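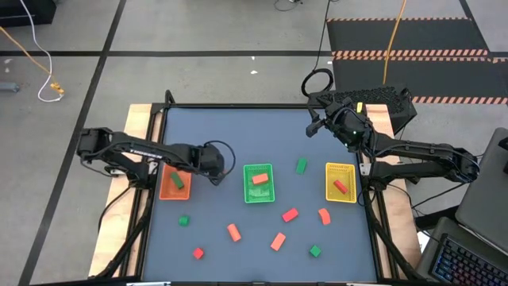
Block season is open at Stunik! I've been writing up local tech for the Skerthorpe page for a good while now, and I don't remember ever getting this worked up over a toy box's worth of blocks, but the shop over on the Studley road has started gathering examples for its new learning system and they let me come and hang around for the afternoon. The project is called Stoica. The idea is that a pair of robot arms should be able to take a plain request ("put the red one in the yellow basket, please") and get on with it, and before it can do any of that it needs to be shown, over and over, by people steering the arms by hand. The table is set up with an arm on either side and a row of baskets across the middle, orange, green and yellow, and if you're the tidy sort it'll bother you that the colors don't match up. There's a green block in the orange basket and a red one in the yellow. I asked, of course I did. It's on purpose. If green always went in green, the system could get by on matching colors and never bother with the words at all, so the request sheet mixes them up.

The number everybody wanted to tell me was 236. That's how many finished examples they have in hand as of this week, and they were pretty pleased with it, considering they only began saving them in May and spent a chunk of the summer throwing out the early ones. (More on the throwing out in a minute.) One example is one request carried out from start to finish: the operator reads the line on the sheet, moves the arm, picks up the block, puts it where it's supposed to go, backs off, and calls it done. Then somebody messes up the blocks again and off they go with the next line.

I figured the messing up would be the easy job, and I was wrong about that. People are terrible at being random! Left alone, we line things up. We leave nice gaps. One of the crew told me she kept setting the long blocks parallel to the table edge without noticing, and the first batch of recordings was full of blocks sitting straight as soldiers, so now there's a card deck. You draw a card and it tells you which part of the table gets which block and which way to turn it.

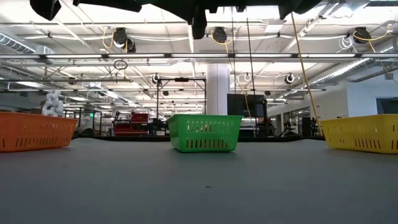
Anyway, the deck has slowed them down quite a bit, and there was some grumbling about it over the coffee. The flip side is that they've quit arguing about whether a layout is "messy enough," which used to eat up whole mornings. I drew a card myself and was told very kindly that I'd put the arch upside down. It can go upside down, but that's a different card.

On to the steering. Four people take turns at it, and they keep it to short stints, as your hands get dumb after a while and the recordings show it. The work takes a light touch. You're moving something a good deal bigger than your own hand, with a grip that only opens and closes, and your fingertips tell you nothing. New operators tend to come in too fast and then stop dead over the block, thinking. The thinking gets recorded too. A system learning from that will happily pick up the habit of stopping dead over blocks, and that's what happened to their first try back in the spring, which would reach out, hover, and hover some more. They called it "the waiter." I got to hear a lot about the waiter.

So they threw out the recordings with long pauses. They also threw out the ones where the block ended up in the right basket but got there by a lucky bounce. What they kept, and I thought this was the neat part, are the ones where a grip slips and the operator calmly goes back for another try. Those get a tag of their own in the log. The thinking is that the arms are going to miss now and then whatever anyone does, so they may as well see what a decent second try looks like.

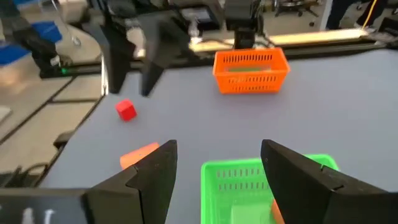

The views from the grippers are what sold me on the whole thing, to be frank. Every example gets saved from several cameras at the same time, and when you sit down and go through them side by side you start to see why one angle isn't enough. From above, a little cube is a dot of color and you can't really judge how high the grip is. Down at the gripper you get the red cube standing by itself on the open table, with the green basket up close between the fingers and the orange one way out beyond, and you can see the other arm reaching down from above as well. Then again, the fingers themselves take up a lot of the view, and whatever's behind them is just plain hidden. I had a go at guessing what was in a basket from one of these and got it wrong, then went to the overhead view and felt silly.

The person checking the logs says the views also settle disputes. Was the block let go inside the basket or dropped over the rim? Did the second arm nudge something on its way past? They look at each example twice, once at full speed and once slowed down, and both looks have to agree before it goes in the keep pile. I sat through a dozen or so of these and caught exactly one problem, where the written request said "cube" and the operator had gone for the long block of the same color. Nice clean pick, wrong block. Out it went, and I'll admit I felt a bit bad for whoever had done it.

There are 2 request sheets in use right now. The first has the short, bossy kind of lines, and the second has the way people really talk, with stuff like "could you get that curvy one out of the way" and "the other green one." I contributed a line to the second sheet! It's "stick the slopey one wherever there's room," and I'm told it caused a discussion about whether slopey is a word and whether a full basket counts as room. It stayed in.

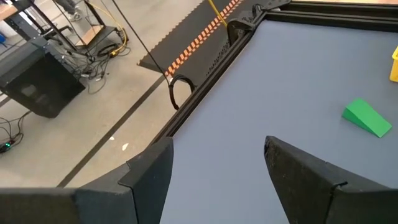 A green wedge on the table at Stunik, seen from one of the grippers.

What comes next: the crew wants to keep recording through the fall and try a first training run on what they have before adding any new shapes. They wouldn't give me a target for the total and I did push. They also want a couple of left-handed operators, as everyone on the rota is right-handed and they suspect the right arm is getting more than its share of the work. If that's you and you live anywhere near Skerthorpe, the sign-up sheet is on the counter at the front desk, and you don't need any experience with robots. They'll start you off on the cubes.

Posted 2025-08-22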